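Flutport Bench Robotics Club

The Flutport Bench Robotics Club is a student club at Flutport Technical College that works on small tabletop tasks with pairs of robot arms. It grew out of an evening class in machine control and still meets in the same room, on the ground floor of the Jallent Building, which was put up in 1848 as a rope store. Membership is limited to 20 students at a time, and those who have finished the introductory course in motor control are taken first.

History

The evening class was built around a single arm that sorted washers and bolts by size. When the college bought a second arm, the students asked to keep using the room after the course ended, and the club was recognized the following term. For its first two years it had no budget of its own and borrowed tools from the machine shop. It now receives a yearly grant from the college and a smaller one from Ankrah, a local maker of conveyor parts, which also lets members use its cutting equipment in April.

Activities

Most of the club's work is on what members call desk tasks: jobs a person would do at a desk with paper, card, tape, or glue. Each term the group picks one task and spends the whole term on it. Past tasks include putting letters into envelopes, stacking index cards, and closing a pencil box. The current one is a paper craft task in which the arms must handle a glue stick over a piece of folded card. 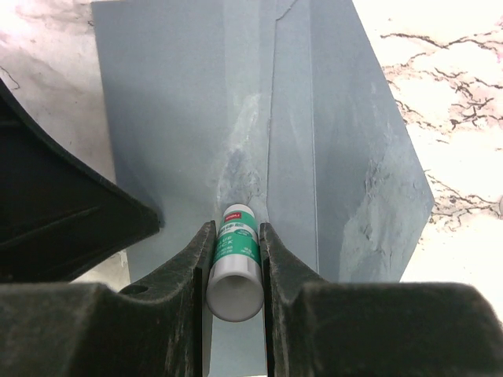 Glue sticks were chosen for being cheap and easy to replace, and for having a shape that causes trouble. A round tube can roll between two flat finger pads, and a small turn at the grip becomes a large error at the tip. Students write the grip settings themselves and keep them in a shared notebook, along with the speed of each move and the reason a run was stopped. Card is kept for several runs before it is thrown out, and the notebook lists which sheets have torn or rough spots.

Work is split between two groups. One handles the arms, including cable ties, screws, and joint checks at the start of each session. The other writes the control programs and goes through the recordings. Members change groups halfway through the term. Sessions are held on Tuesday evenings, and new programs are run at low speed until a second member has signed them off.

The Raltska Meet

The club takes part in the Raltska Meet, a yearly contest for student teams with two-arm setups. Each team gets 10 minutes at the table and may make as many attempts as fit in that time. Runs are scored out of 100, with points for picking up the object, passing it from one arm to the other, and placing it inside a marked area. A dropped object ends the attempt, but points already earned are kept.

Flutport's best result is second place, in the envelope task. In the year of the pencil box the team scored well on the pickup and lost most of its points in the handover, and practice since then has centered on that step. The usual method is to bring both grippers to a meeting point above the table, close the receiving fingers, pause, and only then open the giving fingers. The pause costs time, and its length is argued over every term.

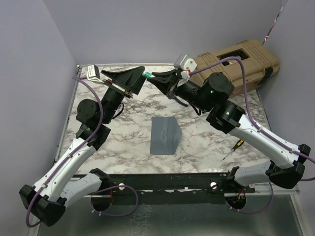

Comments

ropewalk_t
The pause was a full second when I was in the club and we still dropped things. What helped us was lowering the meeting point so that a drop didn't send the part off the table. The article could mention that we tried this before the pencil box year.

Mill Street
Does the club take students from the evening program? The page says the introductory course comes first but doesn't say whether the evening version counts.

gearbox9
It counts. I came in that way. You do have to ask for the signed sheet from the course office, and they close at four.

ropewalk_t
Also, the Raltska rules used to take points off for a second attempt. If that was dropped, the scoring section should say when.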